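30/10/2025
Sim notebook, Tulus task set

Continued with the camera randomisation test. Yesterday's policy was trained with one fixed viewpoint and it failed badly when I moved the camera even a little, so today I train the same network again with the viewpoint sampled at every reset. All other settings I keep as in the September runs: same reward, same seed list, 3000 episodes for each seed, 5 seeds.

The room stays plain grey on purpose. I want that the orange colour is the only strong cue for the target, and later I will take this cue away and look how much the success rate drops. Wall textures come after that.

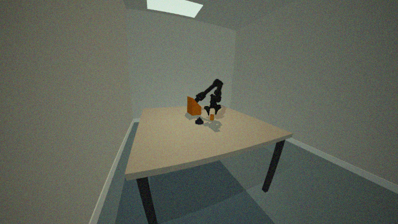
Vivek Saxena thinks the low corner viewpoints are too hard for a first comparison, and that I should report them apart from the rest, otherwise the average hides what the policy has learned. I agree with him. From now on the log has one column for low viewpoints and one for all the others.

Early numbers: 2 seeds finished, 3 still in the queue. The return curve is slower at the beginning than with the fixed camera, which I expected. I do not write any conclusion until all seeds are in.

Problem to check: shadows on the table look heavy with the present light settings. Ask Sedon if the ceiling light can be made softer without changing the render time.

To do: restart seed 7 (wrong config file, my mistake), copy the logs to Mustia.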